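Late, tired, writing this before I forget the order of it all. Tea's going cold next to me.

So. The Dridano arm shut on its own again. Second time this week. Nothing near it that mattered the first time, just a sponge, and everyone sort of shrugged and so did I. Today it had a mug in front of it and I'd got my hand on the mug. Reached in to turn the handle round, arm sitting there with its jaws open doing nothing, and then bang. Closed. No ramp, no slow bit, full speed. Caught the rim and took a chip out of it. Missed my thumb by not very much. I said a word.

Hit the stop AFTER, which tells you how useful I am in an emergency.

Then the usual. Was it the arm? Power cycled it, ran the open and close test for 40 minutes, perfect every time. Was it the cable? Swapped it. No difference. Was it the training data? Everyone said no, data's fine, we've looked at the data. We have looked at the PICTURES. Very few of us ever look at the numbers that go with the pictures, me included, and I'm the one who records half of it.

Got the flat sessions up on the big screen because those are the ones I know best. Bathroom first, the bin task. Jaws open over the bin, carton sticking up inside, you lower, you close, you lift. I can practically do it asleep now. Stepped through until I found a bit where the jaws are plainly open in the video and the logged angle says something else. 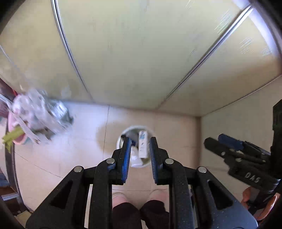

Widad Awwad rang while I was staring at it and asked what the number said, and I said 359, and there was a long quiet, and then she said that's a degree below nought, you muppet, it's gone round the clock.

And it has. Definately has. Our angle starts at nought with the jaws fully open and goes up as they close. If you squeeze the handle a bit lazily and let it spring back it can overshoot, only a hair, to just under nought. Can't store a minus, so it wraps to 359. Then the Sosteo converter sees a number bigger than fully closed, thinks oh that must be very closed, and clips it. So wide open comes out as tight shut. One step to the next. The arm learns that sometimes when your jaws are nice and open the correct thing is to slam them.

Ours, by the way. Our converter, our clipping line. I checked the blame on it and it's my name from May. Marvellous.

Widad's other point, which she made three times so I'd better write it down: a bad number should never have been able to move the arm that fast anyway. There ought to be a limit on the closing speed sitting in the arm's own controller, where none of our clever stuff can reach it. There was one. It got turned off for the speed trials over at Oluleck and it never went back on. She's right, that's the bit that frightens me more. The wrap is just a bug.

Wrote a quick search for it over lunch (crisps). Looking for any jump from nearly nought to nearly the top in one step. Out of 4,000 recordings it flagged almost 2,000. I thought I'd got the search wrong. Ran it again. Same.

Kitchen ones are worst. Makes sense when you think about it, there's so much on that counter that you open right up between goes so as not to knock anything, and fully open is exactly where it overshoots. Bathroom not so bad. Hallway hardly any, but then the hallway task is only shoes and you're half closed most of the time.

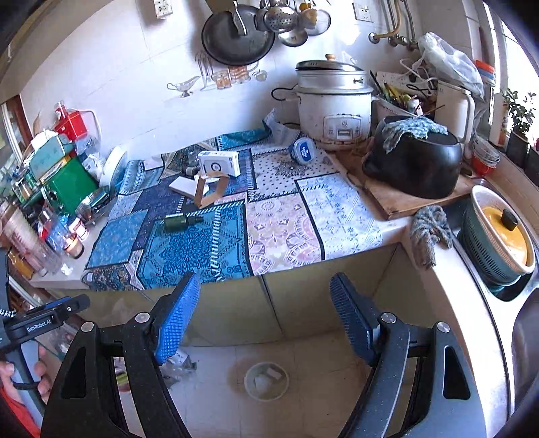 Kitchen session, arms right out. This is the position that sets it off.

Can the recordings be saved? I think so. The raw angle is still in the originals, we only wrecked the converted copies. So unwrap first, then clip, then convert the lot again. Will take all night and teh fan on that machine sounds like a hairdryer. Don't care. Started it before I left.

The trained model goes in the bin though. Awad wanted to keep it "for comparison". No. I don't want it on any drive where somebody could load it by accident with a hand in the way.

Done so far:
- speed limit back on, tested with a rolled up towel, much gentler
- tape on the floor round the arm, again
- note on the stop button saying PRESS THIS FIRST

Not done:
- test for the wrap so it fails loudly next time
- check the second gripper of each pair, I only looked at one side today, idiot
- incident form. Widad says tonight. It'll be tomorrow
- new mug

Keep looking at my thumb. It's fine. Going to bed, will look at the conversion first thing, and if it's fallen over in the night I'm going back to bed again.

Recent entries
Shoes, shoes, more shoes
The sponge thing (probably nothing)
Why is the clock on the left one always behind
Moved desks, lost the good chair
Speed trials, long day

Search this diary
Type and press enter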